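A Visit to Itmont, Where the Houses Are Not Real and Neither Is the Furniture Insurance

The Amadi robotics group at Itmont held its open day on 7/28/20, and I went for the fault talk. Kristine Tan runs simulation testing, and she had promised us a proper failure.

The drawer job

The robot has to open a drawer in a virtual living room, then back off. Over 200 practice runs went fine. Then the Wudeo controller lost track of where one hand was and kept pulling, with full confidence, on a drawer that had no further to go. In a real house, Tan said, that console is coming with you.

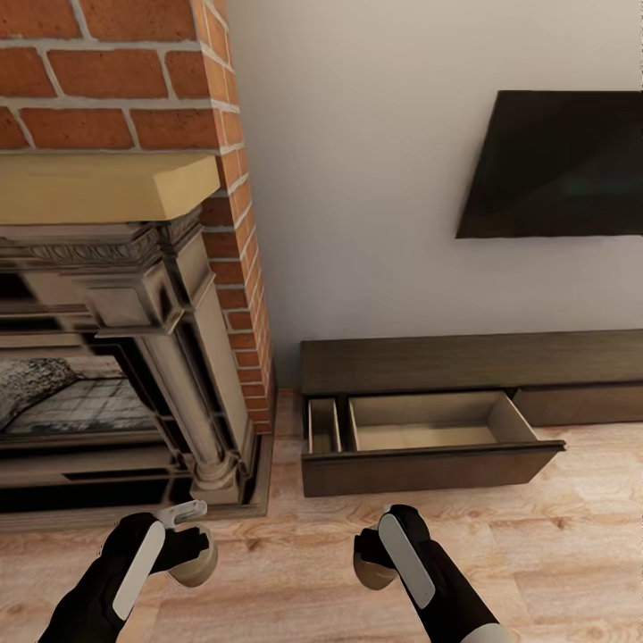

Drawer task in the simulator, with both hands near the floor.

The cause was a stale position reading, 6 frames old. The emergency stop had trusted the same reading, so it saw no emergency. I wrote that down twice.

Pumpkins

The second demo was about grip limits. The force cap had been typed into the wrong field – run 434, if you collect these things – and the software happily approved a squeeze meant for something much tougher than a stem.
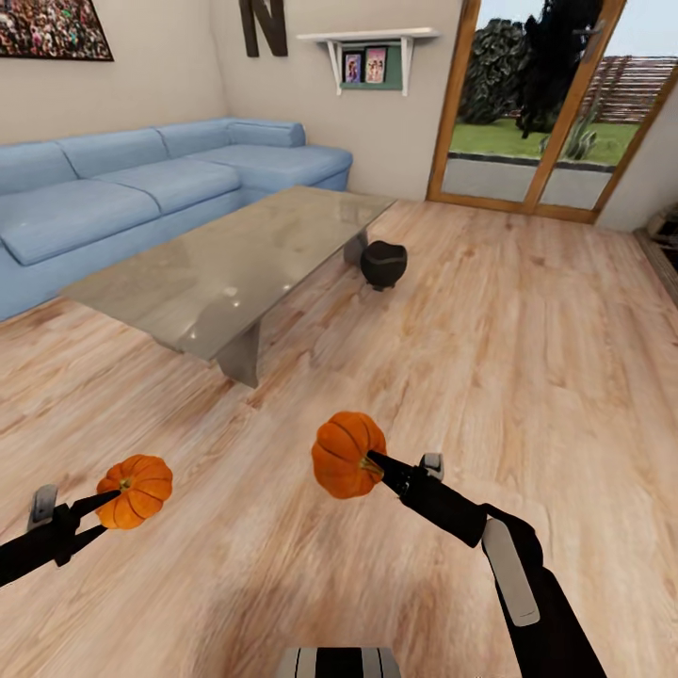 What they changed

The stop now has its own sensor feed, and Clestisach will audit the limits in April. Lunch was sandwiches. The coffee machine was out of order.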